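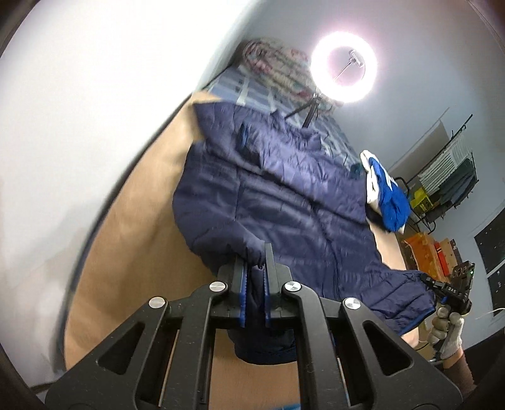 2. Handling rules for garment work

Work in this period went mainly into the written rules for collecting garment demonstrations with hand-held grippers. The first draft was shared with Trakham in July, and their comments are included in the version now in use.

The rule set has 27 items, down from a much longer list. Ruaridh Gourlay cut anything an operator could not check on the spot. What remains falls under three headings: workspace, operator and tool, and garment.

Workspace. The table must be fixed in height for a full session. Background items may stay where they are, but anything on the table edge has to be logged.

Operator and tool. Gloves are worn on any hand that holds a gripper. Jaw strips are checked before each session and replaced when the teeth are worn – the old rule went by hours of use and was hard to follow. An operator stops after 6 failed grasps in a row and records the reason.

Garment. Padded jackets now have their own section. Grasps on a sleeve are made at the cuff edge where possible, and grasps on the body take a fold of the shell, never the zipper. Pulling against a stitched seam is not allowed.

Open points

The Kekine site still uses the earlier draft for its log sheets. New sheets are ready and will go out with the next equipment delivery.

Reisinger asked for a limit on pull force. We have no reliable way to measure it on the current tools, so the rule is worded as a visual check for now. A test with a spring scale should take about three weeks.

Spending is within plan. The Jukov budget line for spare parts has not been touched.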